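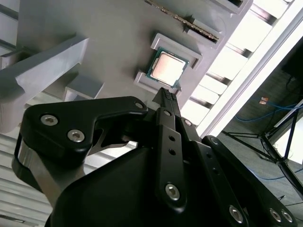
Can a robot arm fit a processor and memory into a computer board without a person helping?

On a practice board, with every part starting in a known place, a well-set-up arm can do it most of the time. On a real board, with parts coming out of a box in any order, it still needs someone standing by.

This page explains how to set up a fair test of the job on your own bench. It was written for people who already have an arm and a gripper running and want to find out whether it can take over a fiddly assembly task. The same steps work for household jobs such as plugging in a charger or changing a battery, with a few changes given near the end.

What you need

An arm with a gripper and a camera near the wrist. A second camera looking at the whole bench is useful but you can manage without one.

A practice board. Ours is a grey mock-up of a motherboard with a raised socket frame and a long memory slot. You can start on a dead motherboard if you have one, but the pins in a real socket bend easily and you will spend your first day replacing boards.

A processor and a memory module you don't mind scratching.

Something to hold the board still. Two clamps will do.

Step 1. Fix the board

Clamp the board to the bench and push it with your hand. If it moves at all, clamp it again. Mark its outline in pencil so you can put it back after cleaning. Don't line it up neatly with the arm's base. A board set at an angle is a better test, and you can go back to a straight one if the angle causes trouble.

Step 2. Sort out the light

The metal top of a processor reflects whatever is near it. If you have a window behind the bench, the wrist camera will see the brightness change from morning to afternoon, and a program that worked at ten o'clock may miss the socket at three. Either put a blind down or collect your practice runs at several times of day. We do the second – it takes longer but the results hold up better.

Step 3. Check the fingers

Go over every screw on the gripper with a hex key before you begin. A finger that has worked slightly loose will still close, and the camera picture will look normal, but the tip will be off by enough to miss a latch. Wipe the gripping pads as well.

Step 4. Record the runs by hand

Drive the arm through the whole job yourself, using whatever controller you have. Keep each run short. Start with the arm drawn back, bring it to the part, grip, move over the socket, lower, release, and draw back again. Stop recording only when the arm is clear of the board.

We recorded 195 runs for the processor before training anything. Indira Varma, who runs our bench at Misberg, threw out the first 6 and was right to, as I had been resting the part on the socket frame and sliding it in. The arm will learn a bad habit as readily as a good one.

Step 5. Train, then test on the board you know

Train in the usual way for your system. Ours, which we call Alo, was left to run for 4000 steps. Then put the board back inside its pencil outline and let the arm try. Write down each attempt as one of these:

Seated. The part is flat and fully in.
Placed. The part is in the socket but not flat, or only one end of the module has gone down.
Missed. Anything else.

Keep "placed" separate from "seated". A memory module with one end up looks very good from a distance and the computer will not start.

Step 6. Move things

Turn the board a little. Test again. Then change the light, then the starting place of the part, one at a time. This is where most setups fall over, and it is better to find out at this stage than after you have told someone the job is automated.

If the arm does well on everything except memory, look at how hard it pushes. A processor goes into its socket with almost no force. A module has to be pressed until the latches close, and many grippers bend slightly or slip when they press down. Try closing the fingers and pushing with the tips, first one end of the module and then the other.

Doing the same with household jobs

Use the same six steps, but expect more trouble at Step 1. A charger lead won't stay where you clamp it, and a remote control has to be held while the cover comes off, so you may need two arms. We tried the battery job in September and gave up on the cover.

Safety

Keep cables off the floor where you walk, or tape them down. Stay outside the arm's reach while it is running its own program, and keep the stop button on your side of the bench.

Page last changed 24/04/2018. The settings for the Bhat controller are on a separate page.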